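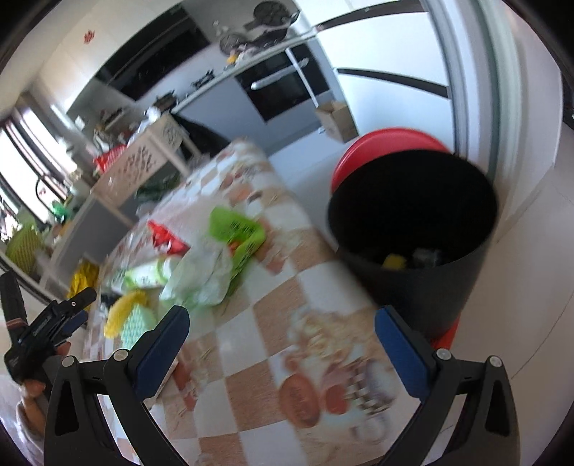 Do I have to clear the table before every episode, one collector asked after the last revision. Short answer no. Leave the clutter, move it around. See step 4.

4. Table tasks, two grippers

Before you start: both grippers charged, Drakitz running on the phone, session name typed in. Session name = Plello, house code, task code. No spaces.

4.1 Pick a task card. Table tidy, bag packing or trash sort. One card per session, don't mix.

4.2 Put out the items. Household stuff, different shapes. Soft packages, bottles, tubes, baskets, something crumpled. Labels can face any way.

4.3 Stand where both grippers reach the middle of the table without leaning.

4.4 Open both grippers all the way, hold still, wait for the beep. Close, open again. Thats your calibration mark. Miss it and Clostik rejects the file.

4.5 Press record. Do the task at normal speed. Max 22 seconds per episode, the app cuts it off after that.

4.6 Both hands should be in use by the end of the episode. One can hold while the other one picks.

4.7 Stop. Tag it GOOD, RETRY or FAIL. Keep the fails! The model needs to see drops and bad grasps too. RETRY is only for a missed calibration or a covered lens.

4.8 Shuffle the items before the next one. Rotate, flip, swap places. Every 5 episodes change at least two items.

4.9 Repeat to 200 episodes, then upload the whole session. No half sessions pls.

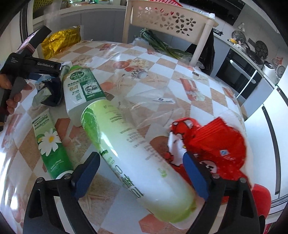

Fig. 4-2. Grasp on a large bottle, second gripper holding a package.

Note: big bottles. Come in across the narrow side, pads flat on the plastic. If the bottle is wider than the opening, go for the cap end or push it. Pushing is a valid action, tag as usual.

Note: glossy tablecloths and plastic sheets are OK. If the sheet slides, let it slide.

Caution: no glass, no knives, nothing hot. Keep fingers out of the jaw when the app says ARMED.

Caution: wrist straps on, always. Dal Bello won't replace a dropped gripper if the strap was off.

Upload fails: check wifi, restart Clostik, try again. Still stuck, keep the files on the phone and start a seperate session. Do not rename anything.

Next: section 5, drawers and doors.

Rev. 17 Nov 2022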